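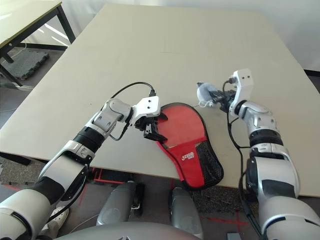

Pencombe Table Tennis Club Opens Loan Shelf for New Players

26 Jun 2024 — The Pencombe Table Tennis Club will lend paddles free of charge to anyone who joins its summer sessions. The loan shelf holds 40 paddles, each kept in its own case, and members may take one home for up to 2 weeks at a time.

The shelf was paid for by a $1,000 grant from Gebretsadik, a local hardware firm. The money went toward paddles, cases and small pouches for extras.

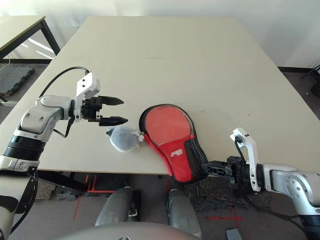 Club membership stands at 153, and many new players come without equipment. "People were sharing paddles between games and leaving them on chairs," said Yabsira Ambaye, who runs the beginner sessions. "We wanted something they could carry home and bring back in good shape." The cases are shaped like the paddle, and the red one has a strip of black mesh down the side. A soft gray drawstring pouch with a white cord toggle is used for small items.

Borrowers are asked to wipe the rubber with a damp cloth and let it dry before the paddle goes back in its case.

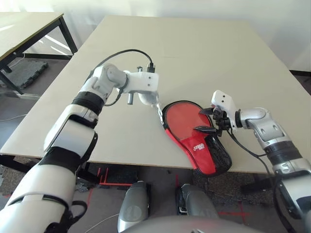

They should also keep paddles out of parked cars in hot weather. Worn rubber should be reported at the desk so that it can be replaced — there is no charge for normal wear.

Returned sets are checked on a table in the side room before they go back on the shelf. Lenni Koskela, the club's equipment manager, said a full check takes a few minutes. "We look at the edge, the handle and the zipper," Koskela said. "Then it's ready for the next person."
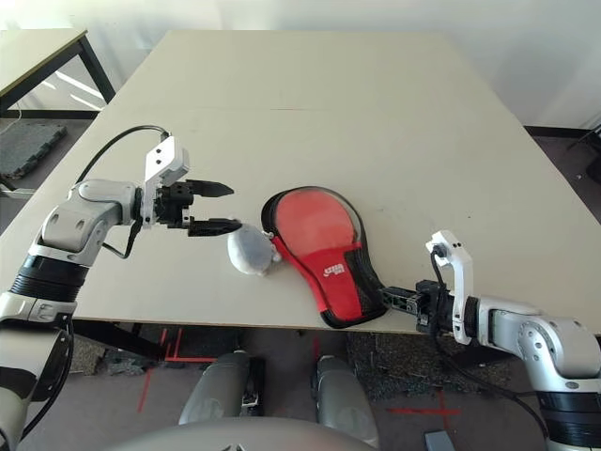
How to Borrow

Sign up at the front desk before any summer session. Players under 16 need a parent's signature. The loan program runs through December, when the club will decide whether to add more sets.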